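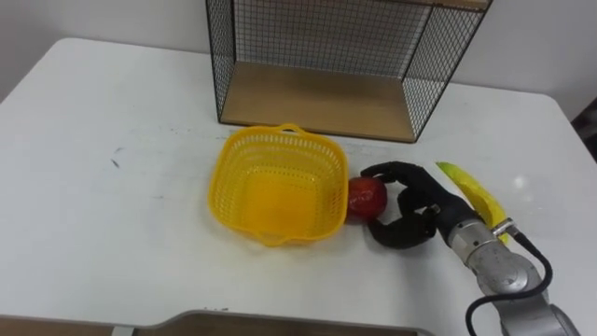 Exercise 2: grasping an apple beside the basket, with the shelf unit behind.

Setting Up the Produce Exercise with the Vultach Hand

The produce exercise is the second of the tabletop exercises supplied with the Vultach hand kit. It is intended for users who have mounted the hand and completed the calibration routine. Customers who purchased the hand without the exercise pack may order the pack separately from Mumik.

Before you begin

Confirm that the hand firmware and the arm controller have both been restarted since the last tool change. Check that the cable at the wrist has enough slack for a full turn in either direction. Set the grip force limit to 30 percent. Higher settings will bruise soft fruit.

Arranging the table

1. Place the shelf unit toward the back of the table with its open side facing the arm.
2. Set the basket in front of the shelf. Leave the handles clear of the path of the hand.
3. Place the apple next to the basket. Any other fruit may lie nearby, as the exercise is designed to include a second object within reach.

Recording the grasp

1. Open the Exercises tab and select Produce.
2. Lower the hand until the upper fingers extend over the top of the apple.
3. Bring the thumb in from below and close slowly. Allow 2000 milliseconds for the full closing motion.
4. Hold for 1000 milliseconds, then save the position as Grasp A.
5. Raise the arm, move it over the basket and open the fingers. Save this position as Release A.

Run the saved sequence at low speed before increasing it. If the apple rolls during closing, lower the starting height slightly and record Grasp A again — the release position does not need to be repeated.

Using larger fruit

Fruit too wide for the thumb to pass beneath should be grasped from the side. Select Side Grip in the same tab and record a new position.

Support

Training at the Jorkport office is arranged through Oriana Escobar. Technical questions should be sent to Seija Toivonen with the log file attached. Replies are issued within 48 hours.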